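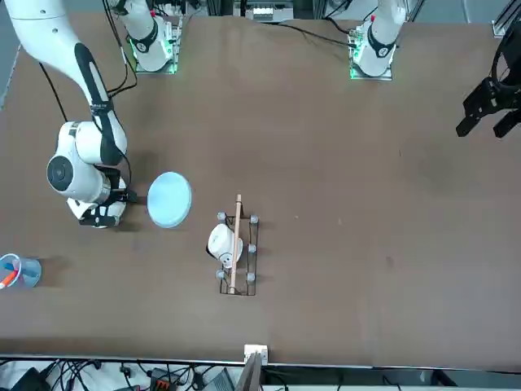

**16. September 2023** – Projekt Trolleck, Arbeitstisch Geschirr

Vormittags nur Einräumen geübt, nachmittags Gespräch mit der Spülküche Kirkberg. Beides kommt in denselben Eintrag, weil das eine ohne das andere nicht viel taugt.

Aufbau unverändert gegenüber der letzten Sitzung: beide Arme, das schwarze Drahtgestell in der Tischmitte, hellblaues Geschirr, weißer Becher, Holzstab, Stift im Kunststoffbecher am linken Rand. Gestell bitte nicht verschieben. Wer es doch tut, trägt die neue Lage hier ein. Im Juni haben wir einen halben Tag nach einem Greiffehler gesucht, und am Ende war das Gestell um eine Handbreit gewandert.

Notizen zum Greifen:

- Liegender Becher bleibt der unangenehmste Fall. Wenn er am Draht anliegt, ist auf einer Seite kaum Platz für den Finger. Der Anfahrwinkel muss von der Öffnung abhängen und nicht vom Henkel, den sieht man je nach Lage gar nicht.
- Flaches Geschirr: Rand von der Seite fassen, langsam. Von oben drücken wir es nur auf die Tischplatte.
- Holzstab quer zur Längsrichtung greifen. Liegt er auf dem Gestell, vorher Höhe prüfen.
- Der linke Arm wartet bei den meisten Abläufen nur. Die Warteposition über der rechten Tischhälfte ist in Ordnung, solange dort nichts abgestellt wird.

23 Durchläufe protokolliert, davon 7 von Hand abgebrochen. Die Abbrüche stehen in der Tabelle mit Grund. Bei zweien steht nur »komisch«, das bitte nachtragen, solange man es noch weiß.

## Gespräch Kirkberg

In Kirkberg laufen mittags etwa 1780 Teile über das Band. Sortiert und eingeräumt wird von sechs Leuten in zwei Gruppen. Bakitz hatte uns die Stelle als »monoton« beschrieben, das sehen die Kolleginnen dort anders. Monoton sei das Abräumen der Tabletts. Beim Einräumen müsse man schauen, was kommt, und wer vorne steht, gibt das Tempo für alle dahinter vor.

Das ist für uns der wichtigste Punkt. Wenn der Roboter das Einräumen übernimmt, nehmen wir den Leuten den Platz weg, von dem aus sie das Tempo steuern. Heute kann jemand kurz »langsamer« rufen, und es wird langsamer. In unserem Entwurf gibt es dafür bisher nur Stopp, und Stopp hält die ganze Strecke an. Das drückt keiner gern, wenn hinten schon gestaut wird.

Was sonst gesagt wurde, ungeordnet:

- Die nassen Becherstapel würden sie sofort abgeben. Schulter und Handgelenk, immer dieselbe Drehung.
- Besteck und Kleinteile lieber nicht. Da fischen sie nebenbei auch Dinge heraus, die nicht ins Gerät dürfen.
- Frage, wer angeschrien wird, wenn etwas zu Bruch geht. Haben wir nicht beantwortet, sollten wir aber.
- Bei der alten Bandanlage von Fairclough hieß es vor dem Einbau auch, es ändere sich nichts an den Schichten. Danach wurde die Frühschicht um eine Stelle kleiner. Daran erinnern sich alle, auch die, die damals noch nicht da waren.

Zum letzten Punkt: Wir können über Stellen nichts zusagen, das liegt bei Bakitz. Wir können aber darauf bestehen, dass Bakitz es vor dem Probebetrieb schriftlich sagt, so oder so. Ich schreibe das in die Vorbedingungen.

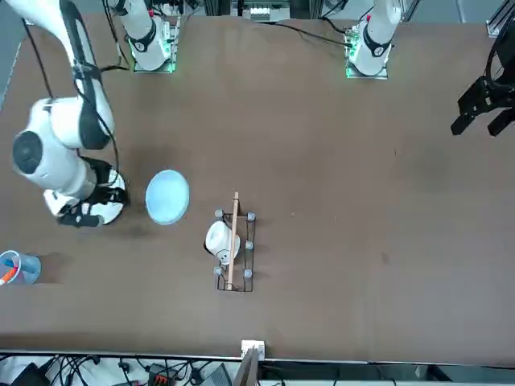 Zurück zum Tisch. Aus dem Gespräch folgen ein paar Änderungen am Versuchsplan. Der Ablauf »Becher aufnehmen« kommt nach vorn, »Stab« und »Stift« rutschen nach hinten. Sie waren als Stellvertreter für Besteck gedacht, und Besteck bleibt in Kirkberg vorerst Handarbeit. Drin lassen würde ich sie trotzdem, die schmalen Teile zeigen Fehler in der Höhe früher als alles andere.

Neu dazu: eine Langsamstufe, die man vom Platz aus schalten kann, ohne die Strecke anzuhalten. Für den Anfang reicht ein Taster mit halber Geschwindigkeit. Ob er rastet oder gehalten werden muss, sollen die Leute in Kirkberg ausprobieren, bevor wir es festlegen.

Außerdem müssen wir klären, was mit einem Teil geschieht, das der Arm liegen lässt. Bisher heißt es im Plan »wird manuell nachgearbeitet«. Das ist eine Tätigkeit, die es heute nicht gibt: neben der Maschine stehen und auf ihre Reste warten. Wenn das eine Person die ganze Schicht macht, haben wir einen schlechteren Arbeitsplatz geschaffen als den alten. Vorschlag: Ablage für Reste, die beim Wechsel der Gruppen geleert wird.

Offen:

- Warteposition linker Arm dokumentieren
- Kabel unter der Tischkante bündeln
- Taster für die Langsamstufe bestellen, Kasten dazu aus der Restekiste
- Text für die Vorbedingungen an Bakitz, Entwurf hier ablegen und gegenlesen lassen
- Nachfragen, ob wir in Kirkberg eine komplette Mittagsschicht mitarbeiten dürfen, also selbst einräumen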